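# The parts of a bathroom sink, and how one is wiped

Reading time: 3 minutes. Words in **bold** are explained as you go.

A sink is a bowl with a hole in it. The bowl is called the **basin**. The flat part round the outside is called the **rim**, and it gets dirty too, so a cleaning cloth has to go over both.
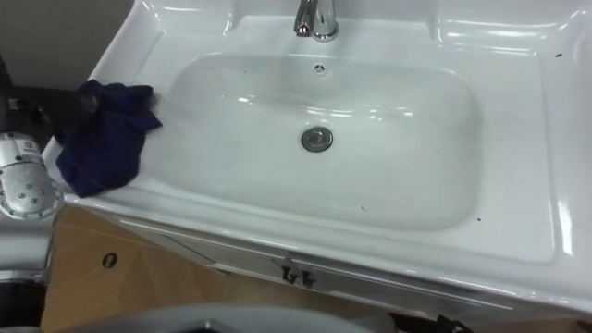
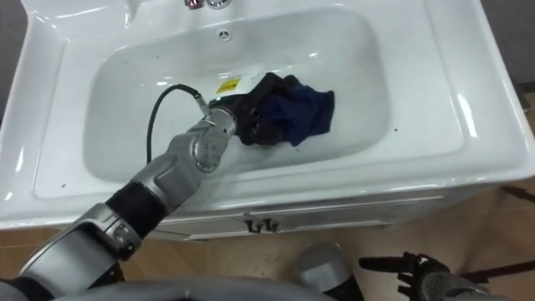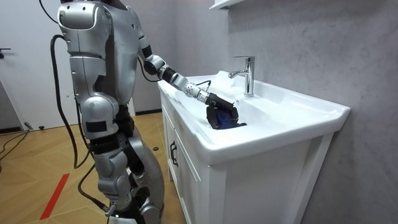 A white sink and a dark blue cloth. The small round hole near the top of the basin, in the first two pictures, is the overflow.

**Section 2: Around the House**

## What the sink is made of

Many bathroom sinks are **ceramic**. Ceramic starts as wet clay, which is shaped, dried and baked in a very hot oven called a kiln. Before baking, the clay is coated with **glaze**. In the kiln the glaze melts and sets as a thin layer of glass.

Glass is smooth and does not let water in. Dirt sits on top of it and can be wiped off. A rough powder can scratch glaze, and dirt holds on to scratches - so a soft cloth is used.

## The two holes

The **drain** is at the bottom. Water leaves through it when the plug is open.

The **overflow** is higher up. If the plug is shut and the tap is left running, water rises until it reaches this hole, then runs down a hidden channel to the waste pipe. An overflow is small. A tap turned on fully may fill the basin faster than the overflow can empty it.

## Where the marks come from

Grey smudges are often a mixture of soap and **limescale**. Limescale is a chalky solid. It is left behind when hard water dries up. Toothpaste leaves marks as well.

## Order of work

1. Take everything off the rim.
2. Wet the cloth and wring it out.
3. Wipe the rim.
4. Wipe the sides of the basin, then the floor.
5. Rinse, and dry with a second cloth.

The rim is done before the basin, as crumbs and hairs fall downwards. Cleaning sprays are for grown-ups to handle.

*Text: Ilona Vörös. Checked by Hemant Chaturvedi.*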